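Ekgate streitet über das Regal im Treppenhaus
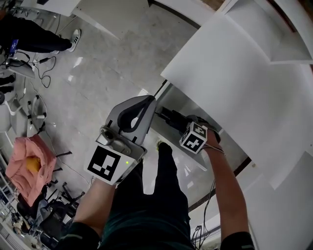

Ekgate, Montag, 18. März 2019

Die Wohnanlage Nirnitari hat 251 Wohnungen, fünf Treppenhäuser und seit vergangener Woche eine Verordnung über Regale. Die Hausverwaltung Leltex teilte den Mietern per Aushang mit, dass »Möbel jeder Art« bis Ende Juli aus den Fluren und Eingangsbereichen zu entfernen seien. Der Aushang hängt, wie mehrere Bewohner anmerken, an einem Regal.

Es geht im Kern um die Tauschregale, die in jedem der fünf Eingänge stehen und in die man legt, was man nicht mehr haben, aber auch nicht selbst wegwerfen möchte. Bücher kommen dort unter, einzelne Topfdeckel, Ladekabel für Telefone, die es nicht mehr gibt. Im Eingang C hat sich über den Winter eine Sammlung von Fonduegabeln gebildet, deren Herkunft im Haus umstritten ist.

»Ein Fluchtweg ist ein Fluchtweg«, sagt Shadi Kanaan von Leltex. Man habe nichts gegen das Tauschen, nur gegen das Herumstehen. Auf die Frage, ob die Regale in den vergangenen Jahren jemals einen Fluchtweg versperrt hätten, verweist er auf die Hausordnung, Paragraf drei, die auf die Brandschutzordnung verweist. Diese liegt nach Auskunft der Verwaltung zur Einsicht aus, derzeit allerdings in der alten Fassung.

Die Mieter wollen das nicht auf sich sitzen lassen. Carla Najjar aus dem Eingang B hat mit einem Zollstock nachgemessen und kommt auf eine Durchgangsbreite, durch die nach ihren Worten »auch ein Klavier fliehen könnte«. Sie hat einen Brief aufgesetzt, in dem das Wort »unverhältnismäßig« viermal vorkommt. Einmal ist es unterstrichen.

Ein Angebot zur Güte liegt bereits vor. Die Tischlerei Bensaid würde flache Wandregale einbauen, fest verschraubt und mit abgerundeten Kanten, für 3482 Euro. Leltex hält höchstens 3000 Euro für vertretbar. Über die verbleibenden 482 Euro wird seit zwei Sitzungen verhandelt, zuletzt bis kurz nach halb elf am Abend. Brahim Slaoui aus dem Eingang A schlug vor, die Fonduegabeln zu verkaufen. Der Vorschlag wurde ins Protokoll aufgenommen, allerdings unter »Verschiedenes«.

Im Rathaus verfolgt man die Sache mit Abstand. Zoi Giannakopoulos vom Ordnungsamt erklärte auf Anfrage, für Regale innerhalb von Gebäuden sei ihre Behörde nicht zuständig, für Regale vor Gebäuden dagegen schon. Sie bat darum, dies nicht als Anregung zu verstehen.

Im Eingang D kam der Hinweis offenbar zu spät. Dort wurde das Regal am Wochenende vor die Haustür gerückt, wo es nun neben den Fahrrädern steht und im Regen auf eine Entscheidung wartet. Die nächste Mieterversammlung findet im Gemeinschaftsraum statt. Stühle sind mitzubringen und danach wieder mitzunehmen.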